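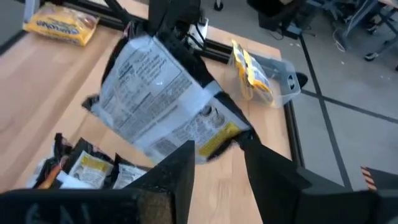 Snacktüte, bedruckte Seite mit einer Art Nährwerttabelle

Flokden Tütenclip, Set mit 8 Stück
Von Dimitz

Kurz gesagt: ein Clip. Er hält Tüten zu. Wer an dieser Stelle schon überzeugt ist, findet den Knopf für den Warenkorb rechts oben. Für alle anderen geht es weiter, und zwar länger, als es ein Tütenclip vermutlich verdient hat.

Wozu das Ganze
Eine angebrochene Tüte Chips kennt in den meisten Haushalten zwei Schicksale. Entweder sie wird am selben Abend geleert, dann braucht es uns nicht. Oder sie wandert mit einem halbherzigen Knick in den Schrank, wo der Inhalt bis Montag die Konsistenz von feuchtem Karton annimmt. Wäscheklammern helfen ein bisschen, Gummibänder reißen, und die Büroklammer hat in einer Paprikatüte wirklich nichts verloren.

Der Flokden greift über die ganze Breite der gefalteten Kante. Die untere Leiste hat eine Nut, die obere einen passenden Steg, dazwischen liegt die Folie und kann nicht mehr viel unternehmen. Das Scharnier sitzt an der Seite und rastet mit einem Geräusch ein, das man nachts um halb zwölf auch im Nebenzimmer hört. Wir haben eine leise Version gebaut. Sie ging leise wieder auf.

Für welche Tüten
Chips, Nüsse, Flips, Müsli, Kaffee, Tiefkühlerbsen, Trockenfutter bis zur mittleren Hundegröße. Papiertüten gehen auch, wenn man sie zweimal umschlägt. Bei sehr dünner Folie, etwa Brotbeuteln, bitte dreimal. Für Blumenerde im Großsack gibt es den Thevar aus unserem Gartensortiment, der sieht ähnlich aus und kostet leider auch entsprechend.

Noch ein Hinweis zur Falttechnik: erst die Luft herausstreichen, dann die Kante umlegen, dann klemmen. In umgekehrter Reihenfolge erhält man ein Kissen.

Technische Angaben
Inhalt: 8 Clips, vier kurze und vier lange
Material: Polypropylen, Scharnier aus demselben Material
Farben: Grau, Senf, ein Grün, über das wir intern noch streiten
Geprüft auf: 4.000 Öffnungen je Clip
Tragkraft: 500 g, am Clip aufgehängt
Spülmaschine: ja, oberer Korb
Tiefkühlfach: ja
Mikrowelle: warum?

Zur Tragkraft: Man kann die Tüte an der Öse an einen Haken hängen. Das spart Platz im Schrank und macht den Bestand für alle Mitbewohner sichtbar. Ob das ein Vorteil ist, muss jeder Haushalt für sich klären.

Was Kunden schreiben
Aus 1.283 Bewertungen, von uns gekürzt:
»Hält.«
»Die langen sind gut, die kurzen sind dauernd weg.«
»Senf ist eher Curry. Ein Stern Abzug.«
»Chips nach einer Woche noch knusprig, was ich nur weiß, weil ich krank war.«

Lieferumfang und Zubehör
Die Clips kommen in einer Pappschachtel, die ohne Clip verschlossen ist. Wer Ordnung in der Schublade schätzt, kann die Clokimley Wandleiste dazubestellen. Sie nimmt ein komplettes Set auf und wird geklebt oder geschraubt. Schrauben liegen bei, Dübel nicht. Die Leiste gibt es ab Oktober auch in Senf beziehungsweise Curry.

Ersatz
Bricht ein Scharnier, schicken wir einen einzelnen Clip nach. Ein Foto vom Bruch genügt. Für verlorene kurze Clips gilt das nicht, davon hätten wir selbst gern welche zurück.

Versandfertig in zwei Werktagen. Artikel kann im Set oder zu zwei Sets im Sparpaket bestellt werden.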